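Home / Reviews / Bench kit / Stilotus two-arm recording table

Stilotus table, review after 521 episodes

Posted 20 March 2021 by Babita Sengar

Quick one, writing this between batches. We bought the Stilotus to record demos for a policy that handles small round containers. Two arms, one rail, walls on three sides. Kept: 89 episodes of the open-lid stuff so far. Rest is a mix, some of it junk from my first days on it. 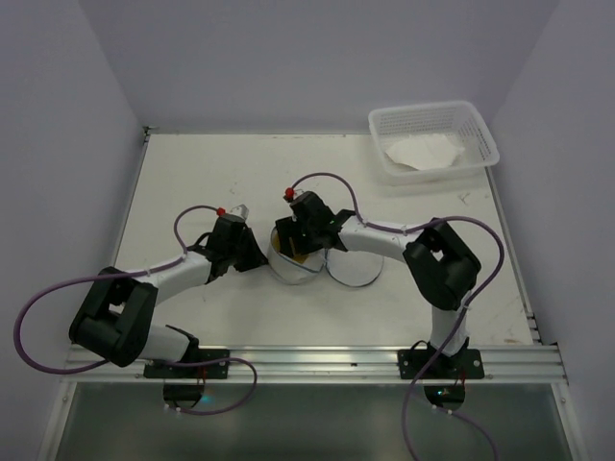

Rillton Manipulation Group, Data Collection Team

Lid open, yellow-brown contents inside, right gripper over the opening, left one down by the side wall. Good test of the kit becuase the fingers hide exactly what you want the model to see. Wide flat fingers, no way round it. Alois Oberholzer wants narrower ones from Kodley. I'd wait.

Good: the plain walls. Same background every episode, less to clean up later. Rail mounting is solid, nothing has shifted on me. Cables clipped along the forearms, big loops at the elbows, no snags yet.

Less good: the tabletop marks. Scuffs and specks all over ours, and a pale surface shows every one. Basket lives in the back corner with its end past the table edge, I'd want a slightly wider top. Also the manual. 21 pages, 2 on calibration. Come on.

Recording software is Maurya. Fine. Saves fast, crashes rarely, but labeling failed grasps takes too many clicks and I want the failed ones labeled, they're half the value. Starts with grippers open either side of the container are easy to repeat, which helps alot when you vary one thing at a time.

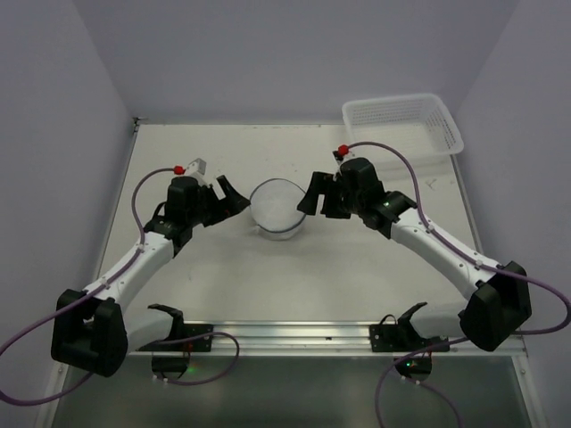 Would I buy it again

Yes, for tabletop work with two hands. Not for anything tall. Budget for spare fingers and a new top. Will update in October when the next set is trained.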